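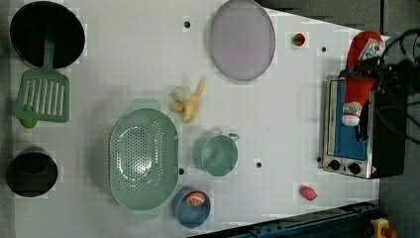 Frying pan, spatula and oval plate on a white tabletop.

Jollow Hose-End Timer

Runs one garden hose on a set schedule. Fits standard outdoor faucets. Takes 2 AA batteries, not included. Waters for up to 39 minutes per cycle — long enough for most vegetable beds.

Bring the timer indoors by November in areas with hard frost. Drain it and take the batteries out before storing.

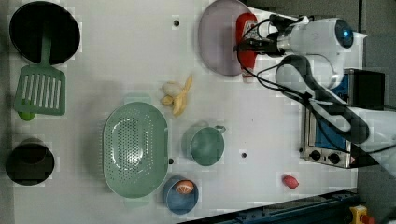 Shipping and returns

Ships from our Lurkbridge warehouse in about two days. Unused timers can be returned within 21 days. For spare washers, write to Ornella Galli in parts.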